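I went to the Landedgate home and kitchen fair in September with low expectations and a sandwich in my bag, and only the sandwich was a wise decision. Entry was $12. The website says "free with registration," but the registration page had closed that morning, and the man on the gate had clearly explained this many times already.

The fair fills two halls of the old Ritchie works. Hall one is small appliances, hall two is everything you put around them: counters, tile, lighting, a great many faucets. The program listed 94 exhibitors. It felt like fewer, partly because several of them were the same company under different banners.

Most of hall one was air fryers. I own one, I use it for potatoes, and I wanted to hear why I should replace it. The Kudau stand had the longest talk, given every hour on the hour. I stayed for the 11 a.m. one. The claim is that their basket "cooks with up to a third less energy." Less than what? A full-size oven, it came out under questioning, heated from cold, for a single portion. Well, yes. My toaster could make that claim. When a woman near the front asked how it compared with last year's Kudau, the presenter said the new one was quieter.

I'll give them credit for one thing: knobs. After years of touch panels that ignore a greasy finger, plain dials seem to be coming back, and several stands had them. I hope it lasts longer than the brochures do.

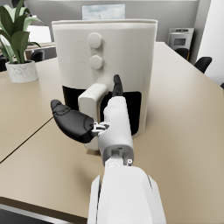 *Cream body, two knobs, black drawer front. I'd take this over a touch panel.*

Prices were harder to find than recipes. At Woto I asked three times what their mid-range model would cost and was handed a tote bag, a card with a code on it, and finally a "launch window." The samples were good, I admit. The chicken was crisp. It had also been brined overnight, according to the card beside it, so I'm not sure what the machine was being praised for.

Lunch was a $14 wrap if you hadn't brought your own. There were perhaps a dozen chairs. I ate standing beside a display of trash cans.

By early afternoon the crowd had moved across to the second hall, where the carpet stops and the echo starts. The lighting there is very flattering. Everything looks clean and costly under it, and I suspect half the orders placed that day will cause some disappointment when the samples get home to a north-facing kitchen.

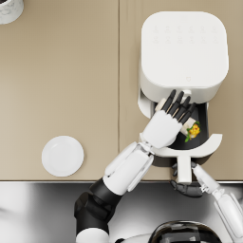 ### Hall 2: Counters and surfaces

Beige is back, or the people selling it would like it to be. They call it oat, sand, biscuit and, on one stand, "quiet." I asked the Ritchie Surfaces people about seams, which is what goes wrong in my kitchen, and got a straight answer for once: any long run will have a join, and you should ask the fitter where it will fall before you pay the deposit. That was the most useful minute of the visit.

The rest was softer. A "lifetime" guarantee ran to four pages and excluded hot pans. A quote for a modest L-shaped kitchen started at $2,000, without the sink cutout, delivery or removal of the old top. Add those and I got to more than $3,500 on the back of my parking receipt. The salesman didn't dispute it. He said most customers prefer to think of it as a monthly figure, which was 56 dollars, for a number of months he had to look up.

If you need to run your hand over a lot of countertop in one afternoon, the fair will do that for you. Go early, park on the Ritchie side, and register before the morning you plan to visit. I came home with two tote bags and the same air fryer.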